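Kundier wants 2000 pick-ups by the end of June, and I went along to help

Wednesday, June 11, 2025 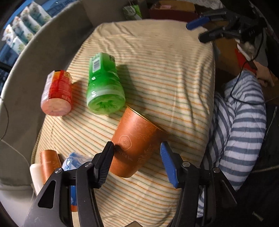 So I finally got to have a go with the hand grippers over at Kundier, after weeks of hearing Yolandi Kekana talk about them at lunch. I signed up for one afternoon and ended up staying until they turned the lights off!

The idea is pretty easy to follow, even for me. The learning system needs lots and lots of examples of a person picking things up and putting them down, and it needs them from ordinary clutter: cups, bottles, packets, whatever you'd have lying around at home. So you hold a gripper, squeeze it open and shut, and do small chores with it while it records. Each pick-up gets saved as its own example, and the team is trying to get to 2000 of them before the month is over.

I figured I'd be a natural. I was not. The first thing you learn is that you can't move the way you normally move, because a gripper has two fingers and your hand has a lot more going on. I kept wanting to scoop. Ruan Zwane, who was showing me the ropes, told me to go slower and come in straight, then close up all the way before lifting. (He also told me to stop holding my breath, which I hadn't noticed I was doing.)

A cup with a wide mouth and a narrow bottom is a good one to practice on when it's lying on its side. You have to decide whether you're going for the wall or the rim, and you really do need to decide before you get there, or the thing starts rolling and you end up chasing it across the cloth. Bottles are nicer if you come at them across the middle. The crinkly plastic packages are the ones I'd skip if they let me, but they don't let you! Yolandi says the awkward stuff is worth more to them than another easy cup.

They don't throw out the fumbles either. I asked Nabila Abdel Rahman about this, since she goes through all the recordings afterward, and she said a missed grab followed by a good one is useful as long as you keep going and don't stop to laugh. Guess who stopped to laugh. She marks those and cuts them, and I've already apologized for the extra work.

My total for the afternoon was 53 that she could keep. Ruan can do 100 in the same stretch, so I won't be bragging, but it was way more fun than I expected, and my wrist only complained a little the next morning.

The sessions started in May and they've moved things along nicely since then. The first batch of examples goes into a training run called Greko next week, and Carol Naylor will be posting how it does once there's something to show. If you want to try it yourself, there are 4 open spots left on Friday afternoon. Send Carol a note, wear sleeves you can push up, and if you've got odd-shaped cups or bottles at home you don't mind lending, bring them along. I'm bringing my sugar bowl.

Jaqueline Arriaga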